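## Gripper trial on the wet bench: where we are up to

*Automation group newsletter, 4/6/23*

Most of you will have walked past the two-arm bench at Flerkgate and wondered why the same test tube keeps going in and out of a beaker. We are part way through comparing two finger sets on the parallel grippers, and a few people have asked for a write-up before the next site meeting.

The bench was put together to take over some of the repetitive glassware handling from the Plarkholm prep room. The arms came across already fitted with parallel grippers and the slim fingers that we use for plastic tubes. Those fingers have been fine for plastic. Glass was a different matter in the first week of testing, when we cracked four tubes in one afternoon by closing on them too hard, then dropped the force and had tubes sliding down between the fingers.

The question for this round was whether to keep the slim fingers and tune the controller, or move to the padded set from Zorkham and accept the extra width. Both sets were run on the same arm with the same program. Each did 200 cycles. A cycle is: pick up the tube, carry it to the beaker, lower it into the water, hold for 14 seconds, lift out, return to the start. A cycle counted as a pass if the tube finished upright, whole and without touching the side of the beaker hard enough to trip the force limit.

We used water only. The bench is covered in black cloth, which gives the overhead camera a plain background and also makes spilled water harder to see, so we now run a dry hand over it between batches.

The lowering step is the one that separates the finger sets. The tube has to be close to vertical before it goes below the rim, and the beaker is a good deal less forgiving than the rack. Any lean in the grip that you would never notice in mid-air shows up as soon as the bottom of the tube gets near the glass.

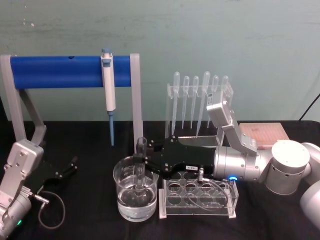

### Results so far

The slim fingers, after tuning, passed 197 of their cycles. Two of the failures were force trips at the rim and the other was a tube that rotated in the grip on the way over. No breakages.

The padded set had fewer force trips but did worse overall. The pads grip well when dry. Once they pick up water from the outside of the tube they let it creep, and by the end of a long batch the tube was sitting noticeably lower in the fingers than at the start. Wiping the pads fixed it for a while. We don't want a process that depends on someone wiping the pads.

Width was the other problem. The padded fingers need more clearance on either side of a tube, and with the rack full they bump the neighbouring tubes. We could load every second hole, but that halves what the rack holds and Plarkholm has already said they would rather not.

### What changed on the controller

Most of the improvement with the slim fingers came from the controller settings, so these are worth recording for anyone with the same setup.

- Closing speed is now dropped for the last part of the travel. Before this the fingers were arriving at full speed and the force limit was reacting too late.
- Grip force is set once on contact and held. The old program re-checked it during the carry and would sometimes squeeze again mid-move.
- The approach to the beaker is now straight down from a fixed point above the rim. The earlier diagonal path saved a little time and caused most of the rim contacts.
- The force limit on the lowering move is set lower than on the carry. If it trips, the arm stops and backs up the way it came.

The Ferri scheduling software handles both arms and we left it alone for this round. It will need changes before the second arm does anything useful alongside the first, mainly to stop both arms wanting the space over the beaker at once.

### Cabling

A smaller item, but it cost us a morning. The gripper cable has to have enough slack for the wrist to turn, and that slack ends up hanging low. On one run a loop caught the edge of the tube rack and shifted it far enough that the next pick missed. We have tried clips along the arm, which helped but limited the wrist rotation. Somebody at Zorkham suggested a coiled lead and we have a pair on order. Until they arrive, check where the cable is sitting before starting a batch.

### Next

We will stay with the slim fingers. The padded set goes back in its case and may get another look for dry work.

The next comparison is on the pipetting side. Picking a micropipette off a stand is a different shape of grip altogether, and the slim fingers may turn out to be too narrow to hold the body steady. We also want to see how the gripper copes with soft plastic transfer pipettes, which deform as soon as you close on them. The plan is to have both tasks written up by November.

If you want time on the bench, book through the usual calendar and note which finger set you need fitted. Please don't move the rack or the stands when you are finished. Their positions are taught into the program and re-teaching them takes most of an hour.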